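From: Berenice Ibarra
To: Clutby residents list
Date: Wed 5 January
Subject: Re: [clutby-list] The heating letter, and what we do about it

Uriel Barajas wrote:

> Has everybody had the letter from Tevmont? Ours came under the door on Monday, folded in four like a ransom note. As I read it they want to change the way we all pay for heat, starting with the next bill. Up to now it has gone by the size of the apartment. From now on it goes by those little gauges they stuck on the radiators in the fall, the ones we were told were "for information."
>
> I have nothing against paying for what I use. But I'm on the corner, top floor, north side, and my living room has two outside walls and a roof. The people in the middle of the building could heat their places with a toaster. I did the sum on the back of the letter and I get 3284 for the year, against a little over 2000 now. Can that be right? Is anyone else in the same spot?
>
> Also, who do we write to? The letter is signed "The Team."
>
> Uriel, 8th floor

Uriel, yes, ours was folded in four too. I think they have a man who does it.

I've read the thing three times now, once with a glass of wine, and it did not improve. Let me say what I think it says, and people who know better can set me straight. I know you will, you always do.

First, the gauges. They don't measure heat. They measure how warm the front of the radiator gets compared with the room, and count up in units that aren't units of anything. At the end of the year Tevmont adds up everybody's units, looks at the gas bill, and divides. So your share depends on your own radiators and on everyone else's as well. If the whole building turns the heat down by half, we all pay the same slices of a smaller pie. If only I turn mine down, I freeze and Uriel pays for it.

Second, the corner business. At the building on Medrano where my sister lives, they have the same gauges and a correction for apartments with more outside wall. It's a number between zero and one that your units get multiplied by. The top floor corners there get the kindest one. Our letter has no such number in it. It has a paragraph about fairness, which I take to be where the number would have gone.

Third, Uriel's sum. I went over it and I think you multiplied the standing charge in twice, once as itself and once inside the rate. It's an easy thing to do because the table has it in both columns. Taking one of them out brings you down by 1000, give or take nothing, as the standing charge is exactly 1000. So 2284 for you. Still more than now, but you can put the chair down.

Mine goes down, for the record. I'm in the middle on the third floor, with Danish Tanoli below me, and Danish keeps his place at the temperature of a bread oven. I haven't turned my bedroom radiator on since we moved in. I mention this so you all know that I'm arguing against my own wallet here, and may be bought.

Danish, if you're reading, please don't change a thing.

On the windows. Several people have said to me in the elevator that the gauges are beside the point while the stairwell windows don't shut. I agree. The one between four and five has been held closed with a bicycle tube since before Christmas. Whoever put it there did a better job than the man Tevmont sent, who looked at it, said "that's your window," and left. Since the stairwell is heated out of the common bill, we are all paying to warm the parking lot. I would like that in our reply, ahead of the gauges, in the part they might still be awake for.

On who to write to. "The Team" has an address on the back of the letter in gray print, and Maricruz Escobedo got a real name out of the front desk by asking who she should send the flowers to. The name is Triin Tamošiūnaitė. Please get the spelling right, with all its hats and tails. I have spent a lifetime being written to as Bernice and can tell you how much of the letter I read after that.

Maricruz has also offered to type up whatever we agree on. What she needs from each of you is your floor, which side you're on, how many outside walls you have, and last year's heating figure. She does not need your views on the recycling. Send it to her directly and not to the list, or we'll have forty people replying to all with their thermostat settings, as happened with the hot water.
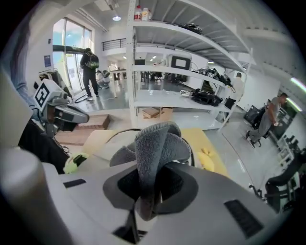
Then there's the question of meeting. We can't fit in my kitchen again. Last time somebody sat on the stove. Tondinden will let us have their room downstairs on a weekday evening if we stack the chairs after and don't touch the coffee machine, and they mean it about the coffee machine. I'd say an hour is enough. Half of it on the correction number, half on the stairwell, and anyone who wants to talk about dogs can do it on the sidewalk.

What I'd like us to ask for, unless somebody has a better list:

The correction number for corners, top floor and ground floor, in writing, before the first bill goes out.

A bigger part of the cost split by floor area, the way it is now, and a smaller part by the gauges. At Medrano they split it down the middle and people only grumble at the usual level.

The stairwell windows fixed, by someone who agrees that they're windows.

A look at the readings for each apartment partway through the winter. Finding out in summer what you did wrong in January is no use to anybody.

I don't think we'll get all of it. I'd settle for the first and the third. We should also ask how the gauge behaves when there's a couch in front of the radiator, as there is in every living room I've been in. My guess is that the heat gets trapped and the thing counts like a taxi, so in the meantime you might pull the couch out a little. The same goes for long drapes.

One more thing for the even side: the gauge in the back hall on two has fallen off and is lying on top of the mailboxes. Please leave it there. I've told the front desk, and I want to see what they bill it for.

Berenice
3rd floor, middle, warm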